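In defence of the slow switch

I have been cooking on bottled gas for most of my adult life, and until a couple of years ago I would have told you, at some length and probably over lunch, that there was no other way to do it. My mother cooked on gas, her mother cooked on charcoal and then on gas, and the little blue flame was to all of us the very picture of progress. So I come to the argument about electric kitchens as a convert, and you should read what follows with the suspicion that converts deserve.

The question in our valley at the moment is whether the town of Baladness ought to help its households move from gas bottles to electric cooking, and if so, how quickly. There is a plan, drawn up with the supply company Wonora, to offer a single hob and a set of suitable pans to 800 homes, paid back in small amounts on the monthly bill. The first of them would go in before November. I think it is a good plan, and I also think it is in too much of a hurry, and I would like to try to hold both of those thoughts for the length of a page.

Let me begin with what I like. Anyone who has carried a full gas bottle up a flight of stairs will understand the first attraction without any help from me. (I live on the second floor, and my knees have opinions.) Then there is the air. I never noticed what the old cooker did to the kitchen until I stopped using it so much, and then one winter evening I lit it again for a big stew and had to open the window, which I must have been doing for thirty years without giving it a thought. People with small kitchens, and with children doing homework at the kitchen table, have far more reason to care about this than I have.

And I will admit to simply enjoying the thing. Water boils quickly, the top wipes clean with a cloth, and the milk can be kept just under a simmer for as long as you like. I was braced for it to feel like an office canteen, and instead I find I am rather fond of it, in the way one gets fond of a good kettle. 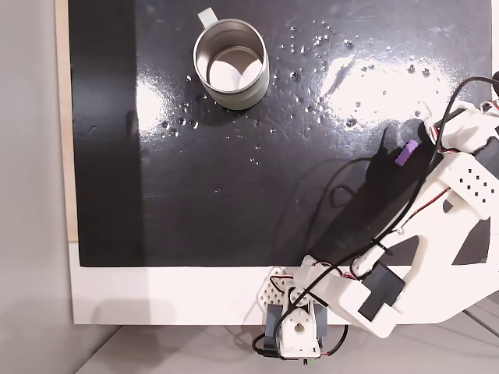

A stainless steel mug with a small handle.

Now for the hurry. The people who write plans like this one tend to think about the cooker, and the people who have to live with them think about the meal. In Talavera, further down the valley, a similar offer was made a while ago, and I have friends there who took it up gladly and still keep a gas ring on the balcony. They are sensible people and they don't dislike the new hob at all. But flatbread wants a flame, or at least they believe it does, and a really large pot for a family gathering will not sit properly on a single ring made for two or three people. When it came to a feast day, out came the bottle. I don't think we should call that a failure, though I have heard it called one.

It seems to me that a kitchen changes the way a garden does, a corner at a time. You start with the morning tea and the eggs, and then the rice, and one day you find that the gas bottle has lasted twice as long as it used to and you can't quite remember when you last changed it. A household that gets to that point by itself will stay there. One that has had its old cooker carried off in a van, with a leaflet left in exchange, will be buying another by the spring, and grumbling about it to the neighbours as well, who will then not sign up.

The other thing that troubles me is the wiring. The older streets of Laledmont, which would be in the first round because the houses there are poorest, have supplies that dim when somebody irons a shirt. I have sat in one of those front rooms and watched the lamp dip! To put a hob in such a house before the wires have been looked at is unkind, and I can't see how it would be very safe either. Wonora says that checks will be made "where required", and I should like to know who decides where that is. My own view is that every house should be checked before anything is delivered, and that the cost should not find its way on to the bill of the person least able to meet it.

Then there is price. Gas bottles are helped along by public money here, and have been for so long that we have stopped seeing it, while electricity costs whatever it costs. I am no economist, but I can follow a shopping list, and a family that counts out its coins will go on buying whichever is cheaper this week. You may hand out as many hobs as you please. If the evening meal costs more on the new one than on the old, it will end up with a cloth over it and a bowl of fruit on top.

A cheaper evening rate would do a great deal, and so would a few cooking afternoons in the town hall, with somebody's aunt in charge and the flatbread tried both ways. I would go to those even without a hob to collect. I would also ask that families be let alone to keep their gas for as long as they want it, with no form to sign and no one coming round to see.

I hope the council passes the plan, then, and I hope it takes its time over the first streets. I shall be at the meeting, towards the back, and I am bringing cake, baked in the electric oven, which browns a little more on the left side than the right.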